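Spoilers, Save Files and the Lighthouse I Didn't Want to Visit

December 24, 2018

So I finished Vustberg last night. Or I finished it the way you finish a game like that, meaning the credits rolled, I made some tea, and then I loaded a save from before the last act because I was annoyed with myself. It's the day before Christmas, the cookies are half decorated, and I'm sitting here writing about a game that came out in August. Priorities!

If you haven't played it, Vustberg is an online RPG set in a mountain country that's slowly being swallowed by fog. You can group up for nearly everything, but the story is really built for one person, and I played it that way. There are four starting classes and each gets its own first chapter. I picked the Surveyor, who is supposed to be the boring one. She draws maps. She gets yelled at by people who don't like her maps. I adored her from the first ten minutes and I will hear nothing against her.

I'm going to keep this light on spoilers until I say otherwise, and I'll say otherwise very clearly, because I got burned on this one and I'm still a bit sore about it.

What happened was, I was reading a thread about crafting. Crafting! Somebody wanted to know where to get lamp oil in bulk, and the third reply said something like "just wait until after Rovell dies, the price drops." That was it. No warning, no spoiler tag, just a major character's death used as shopping advice. I was maybe 30 percent through. I closed the laptop and went and stood in the kitchen for a while.

The weird part is that it made the middle of the game better. Rovell is your guide for most of the second act, this grumpy old toll collector who won't cross a bridge without paying himself, and I think I would have skipped half his dialogue if I hadn't known. Instead I went back to him after every quest. I asked him about his sister. I let him win at the dice game, which takes some doing, since he's terrible at it. By the time we got to the pass I had more hours with that old man than with some of my actual cousins.

So am I pro-spoiler now? No. I'd still like to have found out for myself. But I'm less dramatic about it than I was in October, when I muted 186 words and phrases and managed to hide most of my own friends' posts, including one about a baby shower.
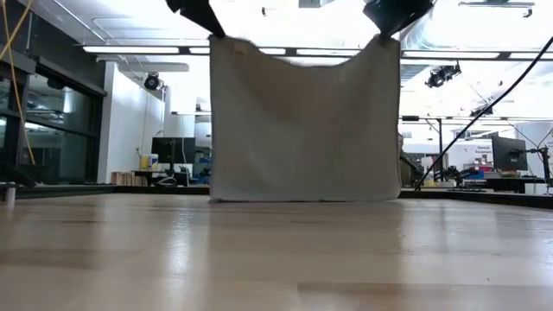

The other thing I wanted to talk about is the choice system, because I've seen a lot of people say it doesn't matter, and I think they're looking in the wrong place.

It's true that the big forks come back together. You can side with the miners or with the bridge families in the second act, and either way you're on that pass in the snow with the same five people. If you were hoping for two completely different games, you're going to be disappointed, and I understand that. The trailer kind of promised it.

But the small stuff sticks like crazy. Early on I told an innkeeper that her soup was bad. It was one of those joke options you click because you're tired. She brought it up in every single conversation after that. She brought it up during a funeral! Much later, when the fog reaches the lower valley and you're asking people to leave their homes, she's one of the people you have to talk into it, and there's a line where she says she's not sure why she'd trust the judgment of somebody with no taste. I laughed so hard I woke up the dog. Then I failed the check and she stayed behind, and I didn't laugh at all.

I tried it again from an older save where I'd been nice about the soup. She packed a bag and left with the first group. One click, thirty hours apart. I don't know how many of those are buried in there and I'm a little scared to find out.

My friend Laurinda Ramalho played the Bellringer class, and we compared notes over the phone for most of an evening. She never even met the innkeeper. Her version of that part of the valley ran through the church, and the person who wouldn't leave was a boy who looked after the goats. She'd spent about an hour chasing goats with him back in chapter one, just for fun, and he came along without any argument at all. I had seen that same boy standing by a fence and walked right past him. I have no idea what became of him in my game. Thanks, Laurinda, I was sleeping fine before that.

Now for the complaints, because there are some, and I don't want anyone spending holiday money on my say-so and then writing me a cross email.

The inventory is a mess. Everything goes in one long list, sorted by the order you picked it up, and the only filter is "equipment" or "other." I carried a dead man's letter through two acts because I couldn't find it when I was standing in front of his wife. She was very patient. I scrolled for what felt like a week. There's a patch coming that's supposed to fix this and I'll believe it when I see it.

The fast travel costs are also silly. It's 800 coins to get from the capital to the coast, and a normal quest at that level pays a fraction of that, so you end up walking. The walking is pretty! The first three times. After that you know where every wolf lives. I've heard the argument that a game about maps should make you feel the distance, and fine, I felt it.

And the group content, well. I did two dungeons with strangers and that was enough for me. The first group was lovely and explained everything. The second group ran ahead while I was still reading a plaque on the wall, and then somebody typed a row of question marks at me. I like plaques. If the writers went to the trouble of putting a plaque there, I'm going to read it. There's a story mode for most of the dungeons now, where you get computer companions who wait for you, and that's how I did the rest. Highly recommended if you're also a plaque person.

One more gripe and then I'll stop. The voice acting is wonderful almost all the way through, but the Surveyor says "Let me get my bearings" whenever you open the map. Every time. You open the map constantly, she's a Surveyor! I turned voices down to about half for the travel parts and back up when somebody looked like they were going to cry.

OKAY, SPOILERS FROM DOWN HERE. Real ones. About the ending. Go eat a cookie if you haven't finished.

Still with me? All right.

The lighthouse. I did not want to go up to the lighthouse. The game gives you this long flat beach with the fog behind you and the tower in front, and I knew perfectly well that whatever was at the top was going to be the last thing. So I did every side quest I had left. I cleaned up my journal. I delivered a barrel of nails to a man named Nedeljković who had been waiting for them since the first act and was incredibly gracious about it. I even went back to the capital (on foot, see above) to say goodbye to the cat in the map office.

When I finally climbed it, I picked to light the lamp. I think most people do. You give up the map, the big one you've been filling in for the whole game, and it burns, and the fog pulls back from everything you drew. And the places you never bothered to visit just aren't there anymore. That got me. I'd skipped the whole northeast corner because somebody told me it was only wolves and a broken mill. In the final shot of the country there's a gray patch up there where nothing is, and it's the exact shape of my laziness.

So that's why I loaded the old save. I've been up in the northeast since around midnight. It is mostly wolves. But the mill has a family in it! There's a grandmother who sells buttons, and two kids who'll follow you around if you let them hold the compass. There's an achievement for mapping every single square of the country, and it has roughly 2,000 of them, so I'm not promising anything. But I'd like to get the mill, at least, and whatever's on the other side of the gorge.

The alternate ending, where you keep the map and leave by boat, I've only seen on video. It's short. Your Surveyor sits in the stern and folds the map smaller and smaller, and she doesn't say the bearings line for once. I thought it was well done and I'm never going to pick it.

As for what I'm playing next, I've had Listano sitting in my library since the summer sale. It's a little puzzle game about running a ferry, with no dialogue whatsoever, and after sixty-some hours of people telling me about their dead brothers that sounds like a nice rest. I also got a gift card from my aunt, who thinks I should try "one of those farm ones." I probably will. She's been right before.

If you've finished Vustberg, tell me in the comments who stayed behind in your lower valley, and what you did to deserve it. Mark your spoilers, please – even if you're only talking about lamp oil. And if anyone knows how to get across that gorge without going all the way around by the quarry, I'll be checking in between batches of frosting.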